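FOR IMMEDIATE RELEASE

Zenholm opens second repair counter in Dranance, August start

DRANANCE. Zenholm, the furniture and small-parts repair shop, opens a second counter at the old Fiore building in August. Doors at 10 a.m. Walk-ins fine. No appointment needed for chairs, lamps, drawers, hinges.

The new counter has 480 square feet of bench space, up from a corner of the Vonlow store where we've been squeezed in since the start. More room to work, more room to wait. Parking in back, enter off the alley.

Same prices as the first shop. Same turnaround too, around 4 days on most jobs, longer if we have to order a part. Please bring the screws if you still have them, even teh bent ones. A bag taped to the leg is perfect.

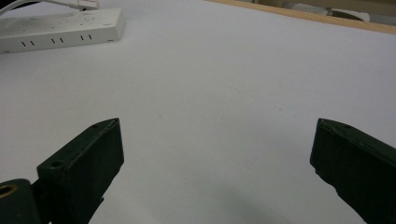

Opening month offer: any wobbly table, any size, re-glued and leveled for a flat fee. Delivery extra. Upholstery is not included, sorry, we still send that out and the wait is long right now.

The first shop stays open. Hours there dont change. Anything dropped off at one location can be picked up at the other, just say so when you hand it in and keep your ticket. Lost tickets need a photo ID.

Also new at Dranance: a spare parts shelf. Knobs, casters, shelf pins, mostly pulled from pieces past saving. Pay what's on the sticker. Cash or card.

Press visits welcome the week before opening, mornings only. Call the main shop and ask for extension 399.

###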